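Topic: Too many tumblers and bottles, how do you decide what goes?
Home Organization > Kitchen and Drinkware
Started June 30, 2025

kestrel_lane wrote:
We are moving to a smaller apartment and the kitchen there has one upper cabinet for everything you drink out of. I have been pulling bottles and tumblers out of the car, the desk, the gym bag and the back of the pantry since May. I would like to get down to one shelf. How do you all pick? By size, by lid, by who uses it?

I have been sorting on the small table in the bedroom because the kitchen counters are full of boxes. One batch at a time, anything I can't decide on goes there until the evening. 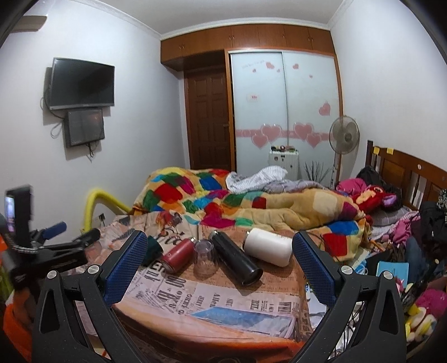

The red metallic bottle is staying, I use it every day. The long black tumbler is the one I go back and forth on. It holds a lot but it won't stand up in the new cabinet unless I move the shelf pin. The white one is wide and doesn't fit my cup holder. The dark green one I like but my husband says it tastes like old coffee no matter what.

Posted by mudroom_dan:
Sort by lid first. Anything without a lid that fits goes out today. That took care of half of mine.

Posted by Chi-keung Au:
I would do it by where you drink from it. One for the car, one for the desk, one for the bed. If two of them do the same job, keep the one that is easier to wash. We did this at our place and ended up with 3 per person, and nobody has complained.

Posted by tallcupboard:
Disagree with sorting by lid. You can get replacement lids for plenty of brands. I had a Wolik tumbler with a cracked lid for a year and the new lid cost less than lunch. Check before you throw out a good cup.

Posted by mudroom_dan:
Sure, but how many people order the lid? I had a bag of lidless cups waiting on lids for two years. Then I moved with them.

Posted by kestrel_lane:
Guilty. I have a drawer of lids and I am not sure what half of them belong to. I'll match those up tonight.

For the coffee taste, has anyone had luck with baking soda? I tried dish soap and hot water twice.

Posted by Kwan-ho Peng:
Baking soda and warm water overnight, lid off. Take the gasket out of the lid and wash that by itself, that is where the smell sits most of the time. If there is no gasket you can remove, I would let it go. Don't put the lid back on until everything is dry.

Posted by pantry_moth:
I don't see why the white one has to go because of a cup holder. Use it at home. A wide tumbler is good for ice and it's easier to get a brush into than those long skinny ones. I'd drop the black one first if it doesn't fit the shelf.

Posted by Chi-keung Au:
Moving a shelf pin takes a minute though. I wouldn't get rid of a good tumbler over that.

Posted by tallcupboard:
It takes a minute and then you lose the height on the shelf above. Depends what is up there. Could it lie down? I keep my tall ones on their sides in a Prokau wine rack, the plain wire kind. Bottles dry better that way too.

Posted by Kwan-ho Peng:
They don't dry better on their sides, the water just sits along the wall. Dry them upside down on a rack, then store them however you want.

Posted by tallcupboard:
Fair enough, mine go in dry.

Posted by pantry_moth:
What about the small plastic cups? I kept a stack of those for years for brushing teeth and guests. One in the bathroom is enough.

Posted by kestrel_lane:
One clear one is going in the bathroom. The rest went in the donation box.

Update: lids are matched. I had 11 lids with no cup. The green tumbler is soaking now with the gasket out. The white one stays for home use, and I measured the cabinet again and the black one fits on the bottom shelf if the mugs go up one. I'll decide on that when we unpack.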